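I gave up shop bread in May and I have opinions now

I should say straight away that I am not a natural baker. My mum's fruit cake was famous for its weight, and I carried on the family tradition through school, through university and right up to this spring, when the bakery at the end of our road (Cesarura, the one with the green awning, much missed) shut its doors and left me with the supermarket sliced stuff. I lasted three days. Then I bought a bag of strong white flour and a tin of yeast and told everyone at work I was Making My Own Now.

The first loaf could have held a door open. The second was better on the outside and raw in the middle, and I ate it anyway, toasted, with a lot of jam. I'd been following a recipe on the back of the bag which said to leave the dough for an hour, and my kitchen faces north and is freezing until lunchtime, so an hour did nothing at all. I now leave it until it looks properly puffy and go and do something else. Some mornings that's two hours, some mornings it's nearer four, and I've stopped looking at the clock.

The other thing I changed was the water. I was so scared of sticky dough that I kept chucking in more flour, handful after handful, and of course it came out like a brick! So I leave it sticky. I wet my hands, give it a few folds in the bowl, go away for 30 minutes, come back and fold it again. By the third go it feels completely different, all smooth and bouncy, and I still get a silly amount of joy out of poking it.

Flour-wise I've tried the Rernard strong white, which is lovely and costs far too much, and the Alhassan wholemeal, which I mix in at 200 grams a loaf. Any more than that and my other half starts picking at his sandwiches. I do want to try rye next, but I've been told it behaves like wet cement, so maybe when I'm feeling braver.

You really don't need much kit. I have one loaf tin (Avico, from the market, dented before I got it home), a tea towel, a set of scales and a big bowl. Get a bigger bowl than you think, please. I started off with a cereal-sized thing and found dough creeping across the worktop at 7am.

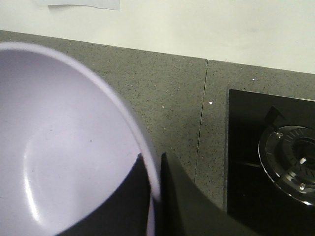
Big, round and smooth inside, just how I like a bowl.

I'm up to loaf number 18 now, and I'd say the last five have been good enough to give away. My neighbour had one and returned the tea towel washed and ironed, so I'm counting that as a rave review. Next up is a seeded one, if I can find sunflower seeds that don't cost the earth, and after that I fancy having a go at crumpets. If you've got a crumpet recipe that works without the proper rings, pop it in the comments!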